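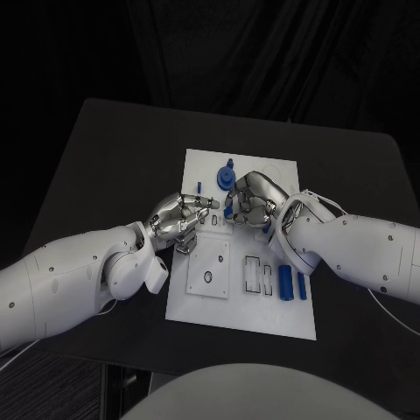 The Air Sensors of Flidbridge

The monitor on the laundromat roof at the corner of Kallia Street is a gray plastic housing the size of a lunch pail. It draws air through a small inlet, passes it across a laser, and counts the particles by the light they scatter. Every two minutes it sends a reading for fine particulate matter, known as PM2.5, to a server in the public library. There are 11 more like it between the rail yard and the river.

Rhiannon Beddoe installed most of them. She trained as an instrument technician, worked for a decade calibrating flow meters, and now coordinates the Flidbridge Air Survey, a neighborhood project with one paid position, hers. The survey came out of a dispute over the Tritura yard, where concrete and brick from demolition sites are crushed and loaded onto trucks. People living downwind had complained about dust for years. The complaints were logged and closed, usually with a note that the nearest regulatory monitor showed no violation. That monitor stands on a hill four miles upwind.

Low-cost sensors have known faults. They read high in humid air, because water swells the particles and the laser counts them as larger than they are. They drift as the optics get dirty. They also respond poorly to coarse dust, which matters when the suspected source is a crusher. Beddoe's first task was to find out how wrong her instruments were. She persuaded a nearby college to lend a reference analyzer, set it beside three of the sensors through the winter, and built a correction from the paired readings using temperature and relative humidity. After correction, the hourly averages tracked the reference closely enough to rank one block against another. She does not use them to claim a violation of a federal standard.

"They're for finding out where to look," she said. "If you want an enforceable number, you need a different box."

The ranking was consistent. Kallia Street had the highest morning readings on 53 of the days in the first season, with a peak that began shortly before 7 a.m. and faded by ten. The crusher does not start until eight. The peak matched the arrival of trucks, which queued along the curb with engines running while they waited for the yard gate to open.

Oluf Thygesen, a retired dispatcher who lives across from the gate, had kept a written log of the queue for his own purposes. He noted arrival times, departure times, and whether the engine was off. His log and the sensor record were compiled separately and compared in April. On mornings with a long queue, the corrected reading at the laundromat was well above the reading at the river. On mornings when the yard was closed, the two sites were nearly equal.

This changed what the neighborhood asked for. The original petition had called for an enclosure around the crusher and more frequent water spraying. Both requests remain, and the coarse dust question is still open until the survey can afford a filter-based sampler. The revised petition puts the queue first. It asks for a gate opening time of 6:30, a staging area inside the fence, and enforcement of the city's existing five-minute idling limit.

Tritura has agreed to the earlier gate on a trial basis. The staging area is harder. It would take up ground now used for stockpiles, and the company's lease limits how high the remaining piles can go. The landlord, Asfaw Properties, has not said whether it will amend the lease.

Idling enforcement depends on inspectors, and the city has two for the entire east side. Residents can file a report, but the form requires a license plate, a start time, and an end time, and until last year it was available only in English. The survey translated it into Spanish and Amharic and keeps paper copies at the library desk.

Beddoe spends much of her week on maintenance. Inlets clog with cottonwood fluff in early summer and spider webs in the fall. A unit near the school lost power for a month when an outlet was rewired, and the gap is marked on the public map in gray. She publishes the raw readings next to the corrected ones, along with the formula, so that anyone who disputes the correction can apply a different one. The college analyzer is due back on Kallia Street next winter, when the sensors will be checked against it again.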